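# Combining hand-held and remotely controlled demonstrations for one task

Filed under: Prenata Recorder, demonstration data, tracking

**Sondcombe Operations Office**

We request guidance from other sites using the Prenata recorder on whether demonstrations made by two different methods may be used together to train one robot arm.

The task is a simple tabletop one. The arm must pick up a soft item, move it to a marked place and release it. Between spring and September our staff recorded 2,054 demonstrations. Most were made by remote control: the operator sat at a station, moved a leader arm, and watched the follower arm carry out the motion. The remaining 502 were made by hand, with the operator holding a gripper tool and doing the task directly with no robot present.

Trained on the remote-control recordings alone, the arm is slow but dependable. It pauses before each grasp, as our operators do. Trained on the hand-held recordings alone, it moves much faster and frequently closes the gripper too early, a short distance above the item. With both sets combined, it does neither thing consistently. It may approach quickly, stop for several seconds, and then close on nothing.

We have confirmed that both sets use the same units and the same gripper opening range. The tool and the robot carry the same fingers. The wrist camera on the arm is mounted at the height given in the setup guide.

Our specific concerns are as follows:

1. Whether the two sets should be combined at all, or used one after the other.
2. Whether the early closing is a timing fault or a fault in the recorded position.
3. Whether the room in which the hand-held recordings are made could be a cause. The hand-held work was moved out of the robot cell in order to free the cell for testing.

Any site that has completed similar work is asked to state which method it used for the final training set.

**Norine Help Account**

Combining the sets is permitted. Please select "merge" on the import page and make sure that the frame rates are equal. If the frame rates are not equal the software will drop frames. Restart the recorder after the import.

If the problem continues it may be necessary to collect more data. We had a similar problem and collected more data, and it improved.

**Sondcombe Operations Office**

Thank you for the reply. The frame rates are equal and the import log shows no dropped frames. We would prefer to understand the fault before recording further, as each session requires an operator, a second person to reset the table, and a review period afterward.

Additional details on the hand-held work may be of use. It is done in an open hall with a high white ceiling, a mezzanine, and a large glass wall on one side. The floor is smooth and reflects light. Other staff are normally present. The tool has a wide-angle camera, and a head-mounted camera is worn on the operator's cap. Printed marker tags are in use as well. The tool's position is computed from its own camera and motion sensor, and the cap camera is kept for review only.
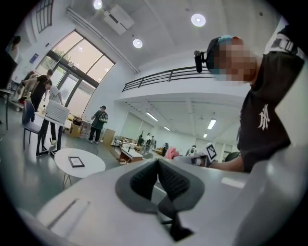
**Partington Integration Desk**

The wide-angle view is useful for tracking because it takes in a large part of the room, but it also takes in everything in the room that changes. We recommend that the recorded position be examined first, the timing second, and the question of merging last. In our experience the first two account for most cases in which a merged set performs worse than either of its parts.

### Recorded position

A hand-held tool that finds its position from camera images relies on fixed points in its surroundings. Points on walls, beams, railings and furniture are suitable. Points on people are not, and neither are reflections in glass or on a polished floor, as they shift when the tool shifts. The tracker is designed to reject such points. It does so less well when they make up a large share of what the camera sees, particularly when the tool is tilted upward or when an arm or body blocks part of the view.

An error of this type does not always appear as a jump. It may appear as a slow drift, which is harder to find. A drift in height of the thickness of a finger pad would be sufficient to produce the early closing described in the original request.

The following check requires no robot:

1. Fix a block to the table as a stop, so that the tool can be set against it in the same position every time.
2. Start a recording with the tool against the stop. Hold still briefly.
3. Carry out the task at normal speed, then return the tool to the stop and hold still again.
4. Compare the first and last positions in the file.
5. Repeat with the hall in its usual state of use, and again when it is clear of other staff.

If the start and end positions differ noticeably in the first condition and agree in the second, the surroundings are the cause. If they differ in both, repeat the camera calibration before doing anything else.

Where tags are used to correct drift, they must be fixed flat to something that does not move. A tag that is carried, or attached to a loose item, may be used to locate that item. It must not be entered in the software as a room reference. We have seen a site enter every tag it owned on the reference list, and the effect on the position file was considerable.

### Timing

The camera image and the gripper opening value are not necessarily stored at the same instant. On the remote-control station, both values pass through the robot controller and share one clock. On the hand-held tool they may not. Record a clip in which the fingers are closed sharply on a hard object in clear view of the tool camera. Find the image in which the fingers meet the object, and compare its time with the time at which the opening value stops falling. If the value leads the image, a robot trained on those files will learn to close before it has arrived.

The correction is a fixed shift applied at import. Do not estimate it from a single clip. Take several, at different speeds, and confirm that they give the same result.

One further point is often missed. On the remote-control station there are two opening values: the one the operator commanded and the one the follower arm reached. The hand-held tool has only the second kind. If the import uses commanded values for one set and measured values for the other, the sets will disagree at every grasp, and the units will still appear correct.

### Merging

Once both checks are passed, the sets may be combined, subject to the difference in speed. Remote operators pause because they are judging distance through a screen. A person holding the tool has no such need. The training process has no means of knowing that both are acceptable, and the result may be the hesitation reported.

For our own packing task we removed the pauses from the remote-control recordings by trimming still periods, leaving a short hold just before contact. We then trained on the hand-held set first and finished with 400 trimmed remote-control recordings made in the actual robot cell. Those 400 were chosen for clean grasps and for variety in the starting position of the item. Adding the rest of the remote-control set made no improvement that we could measure.

We would not advise discarding the hand-held recordings. They contain a wider range of approach angles than our operators ever produced at the station.

**Sondcombe Operations Office**

The checks have been carried out, and the results are recorded below for the benefit of other sites.

With the hall in normal use, the start and end positions disagreed in most of the test recordings, chiefly in height. With the hall clear, the disagreement was small but still present. On review of the software settings, one tag that is handled during the task was found on the room reference list. It has been removed, and four tags have been fixed to the table surface in its place.

The timing check also showed an error. The opening value led the image by a constant amount at all speeds tested, and a shift has been applied at import. Both sets were already using measured values.

As the earlier position files could not be fully corrected, the hand-held set was recorded again, beginning at 7:30 a.m. before the hall fills. The new set contains 578 demonstrations. Training was done in the order suggested above. The early closing has stopped on all items in the original group. It still occurs from time to time on one thin item which lies almost flat, and that matter will be submitted as a separate request.

The pause before the grasp is shorter but has not been removed. We would be grateful to learn what length of hold the Partington desk kept before contact when trimming.

**Partington Integration Desk**

A quarter of a second. We first tried removing the hold entirely, and the arm began to push items across the table before gripping them. For the thin item, please include in the new request the angle of the fingers at contact, as measured on the tool and on the robot.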